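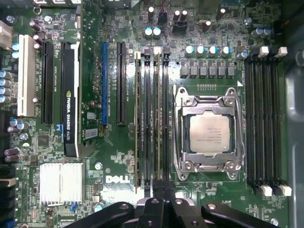

Dell workstation with the cooler off: paste, memory and the old Quadro

September – posted by slotcover
4 min read

slotcover wrote:
I picked up a Dell workstation tower in lot 2872 from Geraghty, the surplus place in Pumton. It came without a heatsink. I want to get it running as a plain office machine for spreadsheets and scanning. The graphics card is a Quadro K420 and there are two memory modules in it, both in the bank on the PCIe side of the socket. The bank on the other side is empty.

Three things I need to sort out. Can I power it on for a minute with no cooler to see if it posts? Is the K420 worth keeping? And should the memory stay where it is?

I paid $17 for it, so I don't want to put much more in.

dimmer_switch wrote:
Don't power it on without a cooler. People will tell you a few seconds is fine and the chip protects itself. Maybe so, but you learn very little from it and you need to buy the cooler anyway.

For the memory, look up the service manual for your exact model. Dell had a set order for filling the slots and it changes from one model to the next. Some of them complain at startup if you get it wrong.

oldbeige wrote:
I'd disagree on the first part. I've started plenty of boards bare for a quick check and never lost one. If the board is dead, better to find out before spending money on a heatsink. Keep your hand on the power button and shut it down once you get a light or a beep.

dimmer_switch wrote:
You've been lucky then. A used cooler for these is cheap. Get the Dell part if you can, the aftermarket ones don't always line up with the screw holes, and the fan plug can be different too.

slotcover wrote:
I'll wait for the cooler. I laid the tower on its side with the panel off and started going over the inside. I'm leaving the power supply and the hard drive in for now and just working around them. The blue SATA cables are the annoying part, they are bundled up in a loop with the power wires.

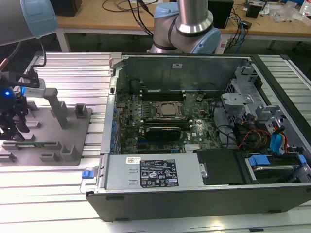
I don't want to cut any ties until I know which cable goes to which port. My plan is to put a strip of masking tape on each plug, write on it, and then pull them one at a time. After that I'll blow the dust out and put it all back.

rackrail wrote:
Tape is fine but put it on the cable and leave the plug clear. It gets in the way of the latch otherwise.

On the K420, keep it. It's slow for games, but for spreadsheets it will do the job and doesn't draw much power. I had one in a Metberg print shop machine and it drove 2 monitors all day.

oldbeige wrote:
Agree on the card. I'd pull it once and reseat it though. Same with the memory. Cards can work loose in shipping.

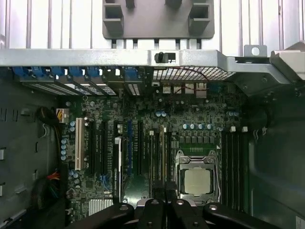
slotcover wrote:
Do the blue clips on the expansion slots have to come off before I pull the card?

rackrail wrote:
You shouldn't need to take them off. Open whatever is holding the card's bracket, release the catch at the end of the slot, then lift the card straight up. If it won't move, stop and check the catch again before you pull any harder.

dimmer_switch wrote:
And clean the top of the processor while you have the room. Isopropyl and a coffee filter. Leave it clamped in the socket when you do it, there is no need to open the frame.

slotcover wrote:
Got it. I have half a tube of Wudix paste left from another build, will that do?

oldbeige wrote:
If it hasn't separated, use it. Small blob in the middle. Tighten the screws a little at a time, going corner to corner.

slotcover wrote:
Thanks. Ordered a used Dell cooler this afternoon. I'll post again when it gets here.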